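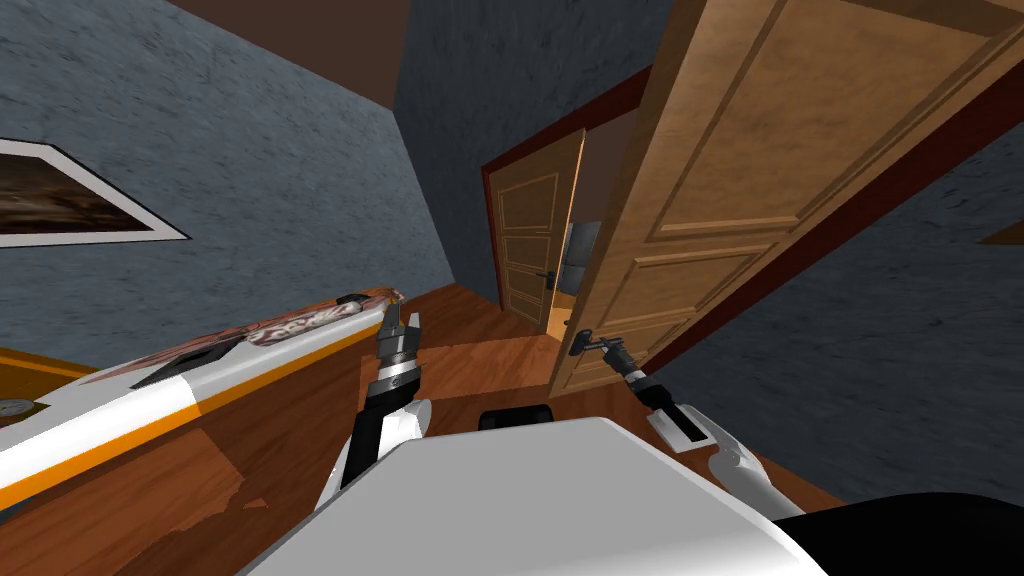

Llevo toda la semana enganchadísimo a Botemora y necesito soltarlo en algún sitio, así que abro hilo. Es un metroidvania en 2D, pequeñito, hecho por cuatro personas, y me tiene el sueño destrozado.

Para situaros: manejas a una farera que baja a una ciudad inundada, Gustville, a buscar las lentes de su faro. Ya. Esa es toda la historia durante las tres primeras horas y no le hace falta más.

El movimiento es una gozada. Tienes un gancho desde el minuto uno (¡desde el minuto uno!) y todo el mapa está pensado para que lo uses. Hay un tramo en los canales del norte que repetí cinco veces solo por el gusto de encadenar balanceos sin tocar el agua.

El mapa, por cierto, lo dibujas tú. Compras papel en las tiendas y marcas lo que quieras. El mío es un desastre, tengo una zona entera señalada con «bicho malo» y una flecha que no sé adónde apunta.

Jefes: de momento llevo seis. La Campanera me costó dos noches. Tiene un ataque en el que apaga la luz y solo te guías por el sonido, y con auriculares es una maravilla. Sin auriculares, suerte.

La música es de Sigrun Lunde y por favor, escuchadla aunque no juguéis. El tema de los astilleros empieza con un acordeón solo y se le van sumando instrumentos según enciendes los faroles de la zona. Me quedé parado un buen rato encendiendo y apagando uno para oír entrar el chelo.

Cosas que no me gustan tanto: los puntos de guardado están muy lejos unos de otros en la parte central, y el inventario es un lío con mando. Para equipar un amuleto hay que pasar por tres menús. Ekaette Nwankwo, que lleva el diseño, ya ha comentado en el foro que lo van a retocar en el parche de agosto.

También se me cerró el juego una vez, en plena pelea. Perdí 1116 monedas y un poquito de dignidad.

Consejo para los que empecéis: no gastéis las perlas en la tienda del puerto. Guardadlas para Pant, el buzo viejo que aparece detrás del mercado cuando baja la marea. Os vende la segunda mejora del gancho por 71 y con eso se os abre medio juego.

Otro: si veis un mosaico con una anguila, dadle al suelo. Siempre. Hay 194 secretos y yo voy por la mitad, casi todos gracias a las dichosas anguilas.

Me preguntáis por la dificultad. Es exigente pero se puede bajar la velocidad de los enemigos sin perder logros, y hay un modo sin daño por caída. @ Lizelle Cele, tú que dejaste el anterior del estudio en el segundo jefe, a este dale una oportunidad, que te va a encantar.

Lo estoy jugando en consola portátil y va finísimo salvo en Andier, la zona del mercado cubierto, donde hay tanta partícula que rasca un poco. En PC me dicen que ahí ni se nota.

Edito el hilo para añadir que acabo de encontrar un ascensor detrás del segundo astillero y que baja MUCHO. Se ve otra ciudad abajo. Yo pensaba que estaba llegando al final, qué ilusión.

Si alguien ha pasado ya de la sala de las bombas de agua, que me diga por privado cómo se abre la compuerta de la izquierda, sin destripes del jefe. ¡Gracias!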